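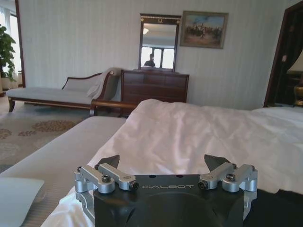 Loretta Doucet has finished filming the second series of Rundden and says she does not plan to take another television part before October. The drama, in which she plays a married district nurse on the island of Rornodach, kept her away from home for most of the spring and the early summer. She told us her plans for the break were small ones. She wanted to cook, see her sister and sleep late, and she had been looking forward to getting into a bed with bedding on it, like the one at the top of this item, after weeks in a caravan with a sleeping bag. The caravan was her own choice. The production had offered her a hotel, but it was an hour from the harbour where most of the early scenes were shot, and she did not want the drive in the dark.

Viewers who saw the first series will remember that it ended with her character, Ruth Igwe, leaving the ferry with one suitcase and no word to her husband. Doucet would not say whether the marriage survives. She did say that the new episodes begin on the same morning and that the suitcase is opened in the first of them. There was a different ending in an early script, in which Ruth stayed on the boat. Doucet said she argued against it at the read-through, lost, and was then told two weeks later that the writers had changed their minds.

The husband is again played by Nkechi Adebisi's former stage partner from the Movside Theatre, and Adebisi herself joins the cast as his elder sister. She and Doucet had not worked together before. They share a long kitchen scene in the fourth episode which took two days to film, mainly on account of the weather. The kitchen was a real one, in a house with a tin roof, and every time it rained the sound recordist had to stop them. Adebisi said they learned each other's lines while they waited and once ran the whole scene the wrong way round to keep warm.

"Loretta is very quiet before a take," Adebisi said. "I talk. I talk until they shout at me. I think she found it hard for the first morning and after that she brought me biscuits, so my mouth was full."

Doucet was asked, as she often is, whether playing an unhappy wife has changed her view of marriage. She has been engaged since last year to a man who works outside the business, and she does not give his name in interviews. She said the part had not put her off. The two of them have not set a date, and she would like a small wedding with a lunch afterwards. Her mother would like a large one. Doucet expects the matter to be settled by the size of the village hall, which holds 100 people if the piano is moved.

"People come up to me in shops and tell me to leave him," she said. "They mean Ruth's husband. One lady was very upset about it and held my arm. I told her I would think about it."

She was more careful on the subject of a third series. The company behind Rundden has not announced one, and the cast have not been asked to keep their diaries free. Doucet said she would read a script if it came. She would prefer a summer shoot and more scenes on dry land, having been seasick on both of the crossings they filmed. Ruth is meant to have grown up on boats, so those shots were done from behind wherever possible.

Adebisi is already back at work. She is rehearsing a new play at the Movside, a comedy about two brothers who inherit a dance hall, and will be on stage there through October. She plays the brothers' accountant and has one song, in the second half. Tickets are on sale at the box office and there are reduced prices for the first two previews. The theatre has asked us to mention that the side entrance is closed during repairs and that everyone should come in from the main street.

The first series of Rundden will be repeated ahead of the new one, with two episodes shown each evening. A date for the new series has not been confirmed. We will print it when we have it, along with the longer part of our talk with Doucet, in which she discusses her early work in radio, the accent she uses for Ruth and the letter she had from a retired nurse about the way she ties a bandage. She has since been shown how to do it properly.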